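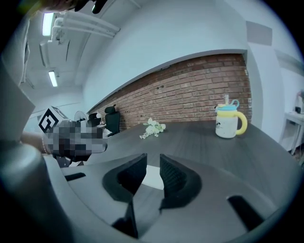 Figure 1. View from the hand-held gripper: small white piece between the fingers, sprig of flowers and lidded cup farther back on the table.

Unit 4 Handout: Good Practice for Hand-Held Gripper Recording
Robot Handling Methods, Endwood course
Revised Aug 6, 2025

This handout goes with the Unit 4 lecture and the two lab periods that follow it. It replaces the July version. The section on hands and markers is new, and the naming rules have changed, so please throw the old copy away.

Read it before the first lab. The lab sheet assumes you know the terms below.

4.1 Terms

Episode. One continuous recording of one task, from the start signal to the stop signal.

Task line. The single sentence that says what is to be done, written before the episode is recorded.

Target. The object the task line names.

Bystander object. Anything else on the work surface. A bystander object can be moved only if the task line says so.

Reject. An episode that is kept on disk but marked as unfit for training. We do not delete rejects during the course.

4.2 The work surface

Clear the table at the start of each session, then put back only what the scene list for that session calls for. Bags, phones and notebooks go on the side table or the floor.

Figure 1 is a useful view to have beside you while reading this section. The cup stands well to the right, with its handle pointing away from the gripper. The flowers are directly beyond the tips. If the task line said to push the white piece straight back, the operator would have to deal with the flowers as well, and the task line should say how. If it said to pick the piece up, the flowers could stay where they are.

Rules for placing objects:

Keep tall objects out of the line between the camera and the target.
Change the layout between episodes. Fifteen episodes with the same layout teach a policy one layout.
Do not use marks or tape on the table to help you put things back. They show up in the recording and the policy may learn them.
Light or fragile items, such as flowers, are checked after each episode and replaced when damaged.
Cups and bottles are used empty in this course.

Background clutter is allowed. Chairs, fans, walls and ceiling lights will all be in view with a wide lens, and we want some variety there. What we do not want is a background that changes during an episode. People who are not operating should stay still or stay out of view.

4.3 Handling the gripper

Hold the tool so that both fingertips are visible before you start. In Figure 1 the tips sit just below the middle of the view, nearly level with each other. Aim for something close to that at the start of every episode.

Open and close the fingers once before the start signal. The opening width is read from this movement, and an episode without it cannot be matched to the width log.

Approach at a steady speed. The Clandier trainer drops any episode in which the tool stops for longer than the limit in its settings file, and most of the stops we see come from operators who have not decided where to grip. Decide before you start.

Small flat pieces need extra care. The fingers will hide part of the piece as they come down, and in Figure 1 both ends of it are already partly covered. Three points apply:

Look at the piece itself, not at the preview screen.
Bring the tips down on both sides of the piece together. Coming down on one side first slides it.
If you miss, open the fingers fully, lift, and try once more. After a second miss, give the stop signal and mark the episode as a reject with code 11.

Do not use your free hand to help. A hand that steadies a target makes the episode a reject, even if the grip was good.

4.4 Hands, markers and privacy

Markers must be flat, clean and fully visible for most of the episode. A marker with a bent corner is replaced. Sleeves are kept clear of it.

Jewelry is allowed if it does not touch the marker or the work surface. Loose chains come off. A close-fitting bracelet can stay on, but wear it for the whole session or not at all — a change in the middle makes two halves of a session look like two operators.

Faces, name badges and screens must not be readable in any recording that leaves the lab machine. Run the masking step before export. It covers hands as blocks of gray and black, and this is normal. Check the result by eye at the start, the middle and the end of each file. If the mask slips, note the time and run the step again.

Anyone who may come into view has to be told that recording is going on before it starts. If they object, wait or move.

4.5 Writing the task line

Write it as an order, in everyday words, with one action and one target.

Good: Pick up the white piece and set it next to the cup.
Poor: Tidy the table.
Poor: Manipulate object A relative to object B.

"Next to" is fine. Left and right are fine too, and always mean the operator's left and right. Do not name a color unless there are two objects of the same kind.

4.6 Files and limits

A full set for the course project is 500 accepted episodes for each group. Last year's reference set, stored under Owen, has 748, and you may use it for comparison but may not merge it with your own.

File names are group, session, episode, in that order, separated by hyphens. No spaces. Rejects keep their number and get the letter R at the end. Do not renumber to close gaps.

Copy files to the Herov drive before you leave the room. The local disk is wiped overnight.

4.7 Before the first lab

Write five task lines for a table with a cup, a sprig of flowers and one small flat piece. For each, note which objects are bystanders and what would make you mark the episode as a reject. Bring them on paper. Groups will swap sheets and try to carry out each other's task lines exactly as written.

Reading for Unit 5 is on the course page — sections on calibration only.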